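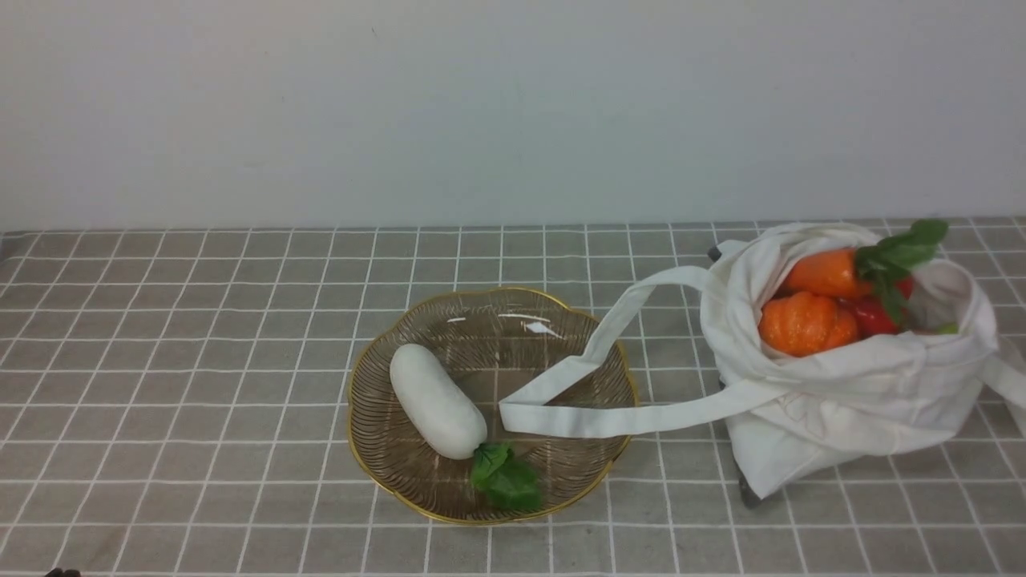 Bowl, tote and the gray grid cloth, dining table side

42 comments · 108 shares

shukfan_t
OK so I finally have a tablecloth I love and now I want to build the whole corner around it! It's the gray one with the thin white grid, and against our plain white wall it looks so crisp. The bowl is my favorite thing I've bought all year (scalloped, gold rim, those thin bronzy strands, 30 bucks at Stirstead). The canvas tote is what I take to the market, and it lives on the table more than I'd like to admit. Two questions. Does the wall need something on it? And what would you put in a bowl like that day to day? I keep changing my mind.

Wendelin R.
Leave the wall alone. The grid is already doing a lot and a print behind it would fight with it. Great bowl, by the way, the wavy edge against all those straight lines is lovely.

mehrangiz_r
Disagree with Wendelin!! A blank wall that size is begging for a shelf. One long narrow one, pale wood, two or three small things on it. I put one up in March over a table with a checked cloth and I grin every time I walk in.

Wendelin R.
A shelf I could live with. A gallery wall, no.

henrike.v
Is the white thing a radish or an eggplant? My husband says radish, I say eggplant, and there's a cup of coffee riding on it. Either way the green leaves look so good against that bronze.

shukfan_t
Ha, I'm going to let that argument run a bit longer. I do love the white and green in there though, which is why I'm leaning toward vegetables over fruit.

Deming
Vegetables for sure. Lemons in a bowl is what everybody does. Small squash in the fall, garlic, a few shallots. I'd keep anything heavy out of it, mine from Kasik looked a lot like yours and the rim went out of shape under a pile of oranges.

mehrangiz_r
Lemons are what everybody does because lemons are great, Deming

Deming
No argument there, I have six on my counter right now

henrike.v
Can I put in a word for a hook? The tote strap is lying right across the bowl and it would drive me up the wall, those thin strands look like they'd snag on anything. Brongate has plain brass ones for next to nothing and the gold would pick up the rim.

shukfan_t
Oh, brass hooks!! I hadn't thought of matching the rim. Does it go beside the table or by the door?

Wendelin R.
By the door. Bags on the dining wall make it feel like a coat closet.

henrike.v
Beside the table if you unpack there. I'd never walk back to the door with an empty bag, I know myself.

shukfan_t
Same, so it's going beside the table. Sorry Wendelin! Off to measure for Mehrangiz's shelf too, I think 80 cm would fit.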